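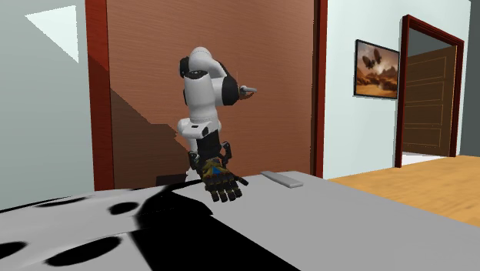 Simulation Cell Rules: Frequently Asked Questions

Maintained by Nadja Lehner, Biltitz simulation group. Last reviewed in June.

Who has to follow these rules?
Anyone who submits a scene, a controller or a trained policy to the Biltitz queue. Scenes built before the current revision may still be run but can't be used for a release decision.

Does a pass in simulation clear a task for the real cell?
No. It clears the task for a reduced-speed trial at Alten. The trial has its own checklist, signed by the cell operator and by one person who did not write the controller.

How many runs are required?
200 per task, each with a new random seed. Runs that crash the simulator count toward the total and are logged as failures. Do not rerun a seed to replace a bad result.

What may be randomized?
Lighting, surface friction, object pose and object mass. Link lengths, joint limits and hand geometry must match the released arm model exactly. If you need a different hand, request a new model file from Nevzat Gökçe.

Do background items such as doors, wall panels and framed pictures need collision shapes?
Only if any part of the arm can reach them. Check the full sweep, including the elbow and anything mounted on the upper links. The table always needs a collision shape, edges included.

Are hard shadows allowed?
Yes. Policies that use camera input must be tested with shadows on. Turning them off to raise the success rate is error code 211 in the review log and sends the submission back.

How close may the fingers get to the table?
The start pose must be free of contact. During the task, fingertip contact is allowed up to the force limit in the task file. Palm contact ends the run.

What do I submit?
The scene file, the seed list, the raw logs and the controller version. Video is optional and is not reviewed as evidence.

How long are logs kept?
4 years on the Grønli server. Local copies may be deleted after 3 months.

Who grants exceptions?
Benedikt Pfister, in writing, before the runs start. An exception covers one task and one model version.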